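Ambrose paper drops daily press briefing

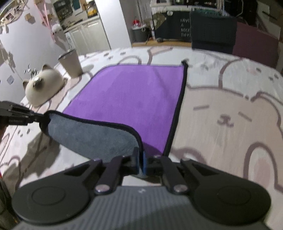 The mayor's office in Ambrose will end its daily press briefing in October and take reporters' questions in writing instead, according to a memo sent to local newsrooms.

Under the new rules, outlets may submit up to 12 questions a week. Replies will go on a public page, with the name of the outlet that asked.

Trí Lương, who covers city hall for the Bisitside, said written answers leave no room for follow-ups. The newsroom has asked for a meeting with the mayor - so far without a reply.

The office said it received 755 press inquiries last year and answered 536 of them at briefings. One-on-one interviews will still be granted on request, the memo said.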